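About Bullbridge

Bullbridge is a small, independent workshop that tries out robot grippers, arms, cameras and controllers for people who have to buy them. We don't make any of those things and we don't sell them either. Companies come to us when they have two or three catalogs open on the desk and can't tell from the numbers which hand will pick up their part and put it down again where they want it.

We began in a rented room behind a print shop in Brinau, with one secondhand arm and a table we had to level with folded cardboard. The first job was for a maker of garden fittings who wanted to know why his grippers kept dropping brass elbows, and we spent far longer on it than we charged for (he still sends us a card in the winter, which we like very much). Today we are a team of seven, in a proper building with a loading door, and we are still fond of that table, although it mostly holds the coffee things.

What we do all day

Most of our work is side-by-side comparison. A customer tells us what they handle, how fast, and what happens when it goes wrong, and we set up the same task for each piece of equipment on their list and run it over and over. A usual run is 800 picks for each gripper. If the results are close we go on to 3,000, and that takes patience, good bearings and somebody willing to sit with it over lunch. You get the full log at the end, with the failed picks left in, and a plain written report that your production people can read without calling us up to translate.

We also look at cameras and controllers, and these have become a bigger part of the business than we ever expected. Quite often a gripper gets the blame for something that is really a late signal or a badly lit corner, so we like to have the whole chain on the bench before we give an opinion.

The Tsai bench and the Nikov bench

Our two main benches are named after the streets at either end of our first building. Tsai is for single arms and heavier parts. Nikov is where we try things that need two arms to share a table, and it's the one visitors tend to gather around, so please do ask to see it!
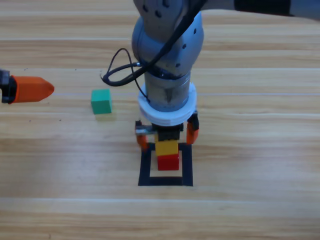
Comparing parallel grippers is still the job we know best, and it is where we usually suggest that a new customer should start. We like plain tasks for it, with shapes any visitor can follow from across the room. A yellow block on top of a red cube inside a square of black tape gives you a great deal to talk about: how squarely the fingers come down on either side, how much space they need when they are open, and how close to the tape the stack ends up over a long run. We pay attention to cables too, because a loop hanging beside the wrist has to go somewhere when the arm turns, and the catalog drawings rarely show it.

Coming to see us

A standard comparison is booked for 36 hours of bench time, spread over as many days as suits you. You're welcome to be there for all of it, or to leave your parts with us and come back for the results. Bring more parts than you think you'll need, and bring a few of the bad ones, with the burrs and the bent corners, as those are the ones your line will have to deal with.

We close for two weeks in July, when we clean, recalibrate and argue over the shelves. Outside of that there is usually someone at the front desk who will be glad to walk you through to the benches and put the kettle on.

Page last updated 2 October 2026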